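Flirnthorpe 100 Tabletop Reflector: Review After Four Months

Posted Dec 30, 2025 by Shahram Taheri
Filed under: Telescopes, Beginner Equipment

The Flirnthorpe 100 is a small Newtonian reflector on a one-arm tabletop mount. It has a 100 mm mirror, a collapsible tube and a red dot finder. The Arville astronomy club bought two of them in August for its loan shelf, and I have had one of the pair at home for most of the time since. The other has been out with members. Comments from three of them are included where they differ from mine.

Setup

Assembly consists of attaching the finder and seating the tube in the dovetail clamp. I needed no tools for either. The instruction sheet is a single folded page and leaves out the finder's battery tab, which must be pulled before first use.

Collimation was off on my unit when it arrived. A defocused star showed the secondary shadow clearly displaced to one side. The primary has three spring-loaded screws that turn with a coin, and one short session brought the rings back to center. Gifty Darko reported that the second unit needed no adjustment. Neither has shifted noticeably since, even after car trips.

Optics

With the supplied 26 mm eyepiece the field is wide enough to frame the whole of the Pleiades. Stars are sharp over the inner two thirds of the field. Coma is visible outside that, as expected in a fast mirror, and it did not bother me at low power.

The second supplied eyepiece is poor. It has short eye relief and a plastic barrel, and contrast on the Moon is visibly lower than with a plain Plossl of similar focal length. Replace it first. With a borrowed Cowie 6 mm, Saturn's rings were a thin line and Titan was easy. Jupiter showed two belts every night I looked, and on the steadiest night a hint of a third.

On deep sky objects from my yard, M13 was a round glow with a grainy edge. From the darker club site at Rurkside, Mal-soon Jin resolved a scattering of outer stars in it. M81 and M82 fit in one view with the 26 mm eyepiece.

Mount

The base turns on a nylon bearing and three pads. Azimuth motion is smooth once the center bolt is backed off by a quarter turn. Altitude tension is set by a single knob. Too loose and the tube drops when a heavy eyepiece goes in, too tight and it sticks and then jumps. There is a usable setting between the two, but it drifts as the night gets colder.

The larger issue is what the base stands on. A tap on the tube took around 2 seconds to settle on a concrete wall and much longer on a folding camp table. I would not use the camp table above medium power. A low, heavy stool works well for seated viewing.

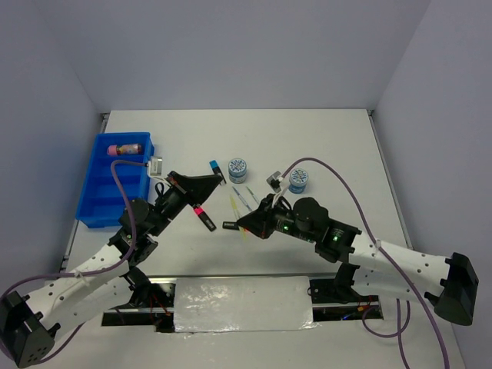 Focuser

The focuser is a helical type with no rack. Turning it rotates the eyepiece, a nuisance only if you use a phone adapter. Mine had some play, and a wrap of plumber's tape on the threads removed it. Abbas Asadi did the same on the other unit and used two wraps, which made it a little stiff in cold weather. One is enough.

Open tube

The truss section leaves the light path exposed on one side. A porch light in the wrong place will wash out the view. I made a shroud from black craft foam, rolled and held with a strip of hook-and-loop. It weighs almost nothing and does not upset the balance. Dew on the secondary was also less frequent with the shroud fitted.

Finder

The red dot is too bright at its lowest setting for faint stars. A piece of dark film over the window helps. Alignment holds well.

Verdict

The mirror in both units is good and the mechanical parts are acceptable after small fixes. Buyers should allow for one better eyepiece in the price. It suits an adult or an older child who has a solid surface to put it on. For anyone who observes from an open field with no furniture, a small refractor on a tripod is the easier choice.

Pros: good primary mirror, wide field, collimation holds, packs small
Cons: weak second eyepiece, altitude tension drifts, finder too bright

Loan requests for either unit go to Firouzeh Shokri at the Arville club desk. The foam shroud goes out with unit one only.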